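Robots on the packing and assembly benches: your questions

For staff at the Uronwood and Clondwood sites. Last updated in February. If your question is missing, ask your shift lead or leave it in the box outside the canteen.

Which jobs are changing first?

Bench assembly at Uronwood, then carton filling. Clondwood will not see any changes until the Uronwood benches have run through a full stocktake. Goods-in, dispatch, the paint room and the returns desk are not part of this.

How many robots are we getting?

3 arms to begin with, all at Uronwood. They were supplied and set up by Lustel, who also look after the software. Any more would need a new round of talks with staff first, as agreed when the plan was announced.

Will anyone lose their job?

There are no redundancies in this plan. The site has 284 people on the books and 34 of them work on the benches affected. All 34 have been offered a place on the new rota, either as a cell operator or on the finishing line. If you would like to move to another department instead, talk to Nobuhle Jacobs in HR before the rota is fixed.

Does my pay change?

Your basic rate stays the same or goes up. Cell operators move up one grade once they are signed off. The piece bonus on the bench is going, and for those on it the average of last year's bonus has been added to basic pay. Some people who had very good months will notice the difference – Nobuhle has the figures for each person and will go through yours with you in private.

What does a cell operator do all day?

You load parts, start the run, check what comes off, and clear it when it stops. It does stop. In the first weeks at Uronwood most of the stops came from parts put down at the wrong angle or a tray left half full. You also fill in the stop log, with the time and what you found. Please write in full words. "Jammed again" does not help whoever is on after you.

I have never worked with anything like this. Can I still apply?

Yes. Annatjie Cele spent years on the hand benches and was the first to be signed off. You need to be able to read the screen and follow the stop procedure. There is no programming in the job.

How long is the training?

Four shifts with Kumaresan Gowda, then two weeks paired with a signed-off operator. It is paid at your normal rate, and at overtime rate if you come in on a Saturday. There is one test at the end. If you do not pass you can take it again, and your old grade is protected in the meantime.

Is it safe to stand next to one?

Stay outside the yellow line when the arm is live. The gate cuts the power when it is opened. Do not reach over the gate, and do not ask somebody else to hold it shut for you. Hair tied back, no lanyards, no loose sleeves. Gloves are worn for loading and taken off at the screen.

Who do I tell if something feels wrong?

Press the stop and tell your shift lead. You will not be asked to make up the lost output. Verna Marchetti is the safety rep for the benches and can be called at any point in a shift.

Are we being timed?

The cell counts finished pieces and stops. The target is 200 pieces a shift for each cell and it belongs to the cell, whoever is on it. The count is not used in appraisals. The union has this in writing and there is a copy on the noticeboard.

What happens to the old benches?

Two are staying for samples, short runs and anything the arms cannot pick up. The rest go to Oosthuizen, who have taken our used equipment before. Personal tools should be labelled and taken home before then.

What kind of work is given to the arm?

Small, repeated handling: pick a piece up, bring it to where it is needed, let go. The pictures are computer simulations, first an arm over a table with panels and brackets, then an open gripper. 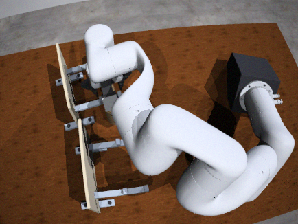
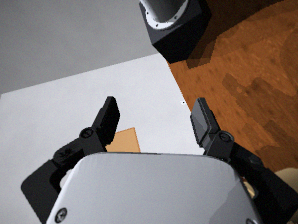

Can I see the cells before I decide?

Yes. Yu-na Yeom takes small groups round at the end of the early shift. Put your name on the sheet by the time clock. Clondwood staff can use the works van, but let her know the day before so that a seat is kept.

When do I have to make up my mind?

Forms go back to Nobuhle by the end of the month. If you are on leave or off sick, one will be posted to you and your place will be held until you are back. Changing your mind during training is fine – tell Kumaresan and he will pass it on.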